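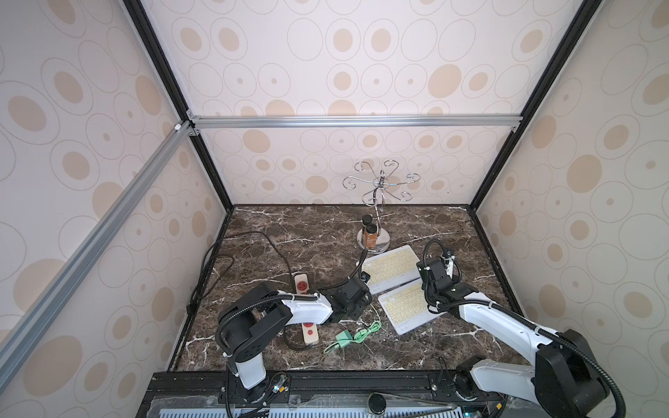

Cable Clutter and the Shared Desk
Second-year interior design, project report
Piret Petrauskas
December 2021

I picked desks for my project because mine was driving me up the wall. I share a place with two other students, we have one decent table between us, and by the end of any week it's covered in chargers, keyboards and stuff that belongs in the bathroom. So my question was pretty simple: what ends up on a shared table, and what makes people put it away again?

What I did

I kept a log of our table for 27 days in November. Every night before bed I wrote down what was on it and whether it had a proper home somewhere else in the flat. I also tried out three ways of storing things, nine days each: nothing at all (our usual), one big tray, and then a set of small labelled spots.

My budget was 600 millimetres of shelf along the wall and whatever I could find in the cupboard, so don't expect anything flash!

The worst offenders

Power boards, by a mile. Once one is up on the tabletop it stays there, and everything with a plug comes and gathers round it. A cream one with red switches lying on the diagonal takes up far more room than you'd think, and then you've got the black cord wandering off to the back corner as well. Charging cables are next. A mint-green one is at least easy to spot against a dark brown marble top with white veins (our old black ones just vanished).

Keyboards surprised me. Two compact white ones should stack or line up neatly, but they get pushed aside at odd angles and nothing else fits in the gaps. I tried standing ours on their ends along the wall and they kept sliding over, so that idea lasted one evening.

Then there are the small things, like a chrome jewellery stand with a couple of little amber bottles tucked up against its base. I was all set to banish this sort of thing to the bedroom, but a stand holds its ground at the back of the table and hardly gets in anyone's way. My flatmates wanted it to stay. I lost that vote.

How it went

The big tray was a flop. It filled up on the second night and turned into a smaller, deeper mess. The labelled spots did much better, mainly for cables, which went back on their hooks most nights. Keyboards only got put away when somebody wanted to eat.

If I did it again I'd screw the power board to the underside of the table first and start the log after that. I'd also like to try it in a house with kids.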